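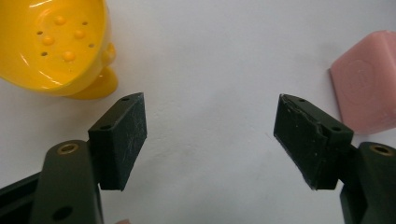
Water hardness and the household bar

Azadeh Abbasi has tested soap formulations at Drakgate for 18 years, most of them spent on a single problem: calcium. "People write in to say the bar has changed," she said. "Usually the bar is the same and they have moved house."

In hard water, calcium and magnesium ions bind to the fatty acids in soap and form an insoluble curd. The curd takes up soap that would otherwise produce lather, and it settles on tile and enamel. Abbasi's group measures the loss by shaking a fixed weight of soap in water of known hardness and reading the height of the foam after 2 minutes.

The current data set holds 2,151 readings, the last of them entered in July. Foam height falls quickly at low hardness and then levels off. "Past a certain point you are measuring noise," Abbasi said.

Chelating agents such as tetrasodium EDTA reduce the effect but break down slowly in the environment. Drakgate has moved most of its line to sodium gluconate, a weaker binder in the finished bar. Abbasi considers the trade acceptable for municipal water and less so for private wells.

Asked what she recommends for existing deposits, she named diluted white vinegar, left on for ten minutes and rinsed. She does not use it on marble.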